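Can a Robot Turn Off the Lights?

The sign at the Lendov open day said "Meet the robot that helps at home!" I had my doubts. Signs say all kinds of things.

Canan Akyol, who works there, told us the robot had practiced its jobs 500 times inside a computer. That sounds like a lot. But a computer world has no dog running through it and no jam on the table.

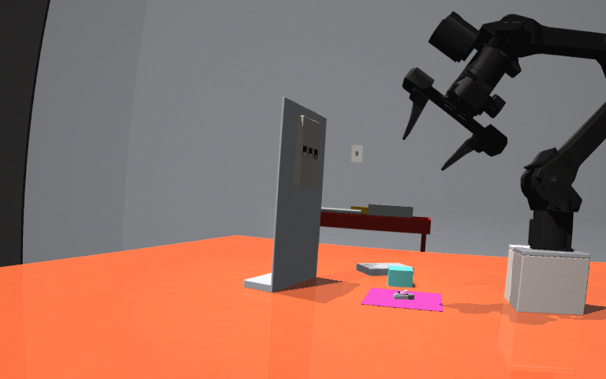
Practice only counts if you know what was being practiced. Ask that first when someone shows you a clever machine. Flipping a switch sounds easy, but a panel with three small switches in a row means the robot has to choose the right one, and its two fingers have to get there without bumping anything.

Then ask how often it goes wrong. I asked. Ms. Akyol said they were "still looking at that." Hmm. I wrote it down with a big question mark.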